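Home Journals Browse Authors About Sign in

4.2 Placement rules for appliances and soft support surfaces

The protocol in Section 4.1 covers hard, level surfaces such as counters and desks. Early sessions under that protocol left a gap. Collectors working in furnished homes also recorded on beds, sofas and floor cushions, and the written rules gave them no guidance on what could be placed there. Two reviewers (Mansilla and Xue) read the session notes from the Cisdale homes and grouped the open questions under three headings: stability of tall objects, electrical state of appliances, and clearance for the gripper jaws.

Rule S1 (stability). A tall object with a narrow base may be placed on a soft surface only if it stands without help before recording begins. The collector presses the surface once with an open hand at a distance of one jaw width from the object. If the object tips, it is moved to a hard surface or taken out of the session. Objects with a low center of mass, including trays and shallow boxes, are exempt.

Rule S2 (electrical state). Any heating appliance used as a manipulation target must be unplugged, empty and at room temperature. Its power base and cord are stored away from the work area. The collector confirms all of these points in the session form, and the form cannot be submitted while a field is blank. We treat this as a hard rule. A session that breaks it is removed from the release even when the recorded motion is usable.

Rule S3 (clearance). Handles should face a direction from which both jaws can close without touching a neighboring object. Where two targets share a surface, the gap between them must be judged from the start pose of the gripper and not from standing height. Open containers holding small packaged goods may be placed beside an appliance, provided the goods stay below the working height of the handle.

Figure 1 shows a layout of the type these rules address, with an appliance and an open container on the same bedding. 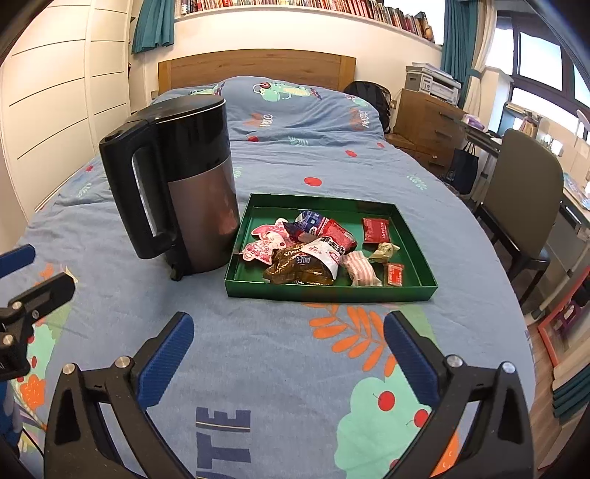
Figure 1. Kettle and tray of wrapped snacks on a duvet, seen from the hand-held gripper.

Two points about such layouts led to changes in the wording. First, patterned bedding gives a busy background close to the targets. An earlier draft asked collectors to cover printed fabric with a plain sheet. Troncoso objected that this would remove the variation that home recording is meant to capture, and the request was dropped. Second, reflective housings and glossy wrappers change in appearance as the gripper moves. The rules therefore do not limit surface finish, but they require room lighting to stay the same from the start of a session to its end.

Personal items in the background are handled separately. Mail, screens and family photographs must be removed or turned away before recording. Furniture, closed bags and book spines may stay. Collectors asked in July whether printers and similar office equipment needed to be covered; the answer given was that the device may stay if no printed page can be read.

The rules were tested on 116 sessions recorded with the Plaker form, the checklist used at the Clamitz site. Reviewers marked 22 of these for correction, most often for a blank field under S2. No change was made to S1 after the test. The wording of S3 was shortened at the request of Abou Zeid, who noted that collectors were reading "start pose" as the pose of the arm instead of the gripper.

We did not test the rules on waterbeds, hammocks or inflatable furniture, and they should not be applied to these without further work.

Shares 2 Views 400 Comments 0

Related items
Naciri checklist for household recording: revised form
Jaw clearance and handle direction in two-object layouts
Background privacy in home manipulation data
Lighting drift within single recording sessions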